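FOR IMMEDIATE RELEASE
June 1, 2026

Grerkgate Opens Its Toy and Buzzer Library in Ferkaston, Will Try to Keep the Trays Together

FERKASTON – Grerkgate, the small lending service that has spent 4 years handing out board games with most of their pieces, is pleased to announce a new line of play trays. Members can now borrow a tray, a set of round push buttons and a handful of small toys, take the lot home, and bring it back when the family has had enough of pressing things.

The opening collection has 30 trays. Each one is packed by hand at the MacBrayne Street counter, next to the sink, where returned toys are washed before they go out again. Members asked for something that could be put down on a kitchen table, used by people of very different ages, and picked up again in one go. The rim does most of the work there.

"We looked at wooden boxes, canvas bags and a drawstring sack that smelled of tent," said Efren Navarro, who runs the lending desk. "Then we put everything on a tray and went to lunch. When we came back it was still on the tray. That settled it."

The buttons are meant for quiz nights, turn-taking games and arguments over who spoke first. The toys are for everyone who has been told to wait. Grerkgate makes no claims about learning outcomes, although Navarro notes that his own household now settles the question of who does the dishes in under a minute.

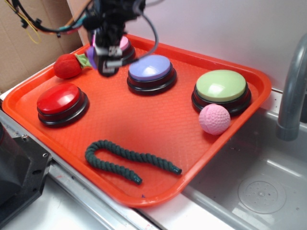
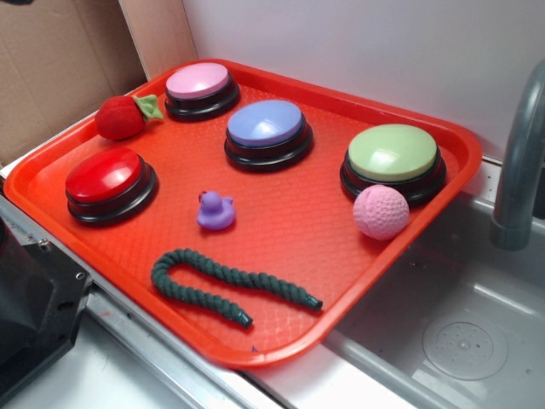
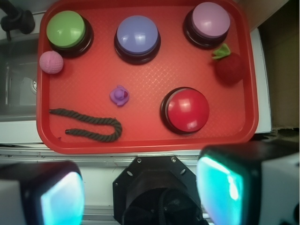 Four buttons and a few of the toys on a tray from the new collection.

Sets vary. A borrower may get a plush strawberry, a bumpy pink ball, a small purple duck or a length of dark green rope, and swaps can be made at the desk for anyone with strong feelings about fruit. The desk would like it known that the strawberry is already the most requested item and that there is no secret second strawberry in the back.

The collection follows a trial that began in December, during which members made 1,406 loans of single toys. Of those, 1,293 came back on time. The rest came back later, in several cases with an apology written by a child and clearly dictated by an adult. Lending by the tray should make it easier to notice when something is missing, at least in theory.

Trays may be kept for two weeks and renewed once. There is no charge to members. Late returns will get a polite reminder, then a less polite one. Please wipe the tray before returning it – crumbs are not part of the set.

Booking is by the Skavance online calendar or in person at the lending desk. Lost toys should be reported to the desk, which has heard it all before and will still want to know about the duck.

Press contact: Efren Navarro, Lending Desk, Grerkgate, MacBrayne Street, Ferkaston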